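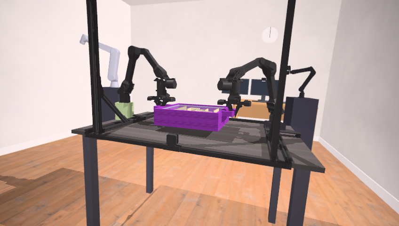

A reader in Gollville asks how a robot knows where to put its hand, when it has never felt a table in its life. It's a good question, and the answer is mostly software.

A robot arm is a set of motors joined by stiff parts. The motors do nothing until a program sends them numbers. A simple program called Mukora can do this job, and it works in steps.

The first step is seeing. A camera picture is only a big grid of coloured dots, and each dot is stored as numbers. The program looks for dots that belong together. A patch of purple might be one object, or it might be one object with a shadow lying across it. People sort this out without thinking. A program has to learn it from lots of pictures, and Mukora was given 1,350 of them.

Close up, things get harder. The gripper blocks part of the view, and the program may only get to see a corner of what it wants. 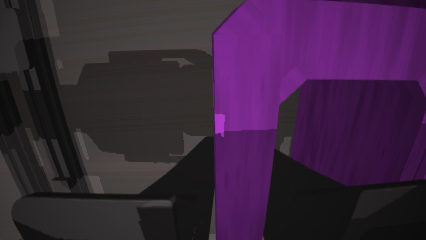 So the program makes a guess about the hidden parts, using the bits it can see. As the gripper moves it gets a new view, and it can change its guess.

The next step is planning. With 2 arms sharing a table, the planner has to make sure they never try to be in the same place at once. It tries out paths inside the computer and throws away any that end in a bump. Mukora might throw away some 976 paths before it keeps one.

Last comes control. This part of the program checks where each joint is, compares that with where it should be, and gives the motor a small push to fix the difference. Then it does the same again, many times a second.

Much of this can be practised in a simulator - a pretend world drawn by a computer, a bit like a video game. If an arm knocks something over in there, the program sets everything back and starts again.

Try this: close one eye and touch the tips of two pencils together. Your brain is doing the seeing, the planning and the control.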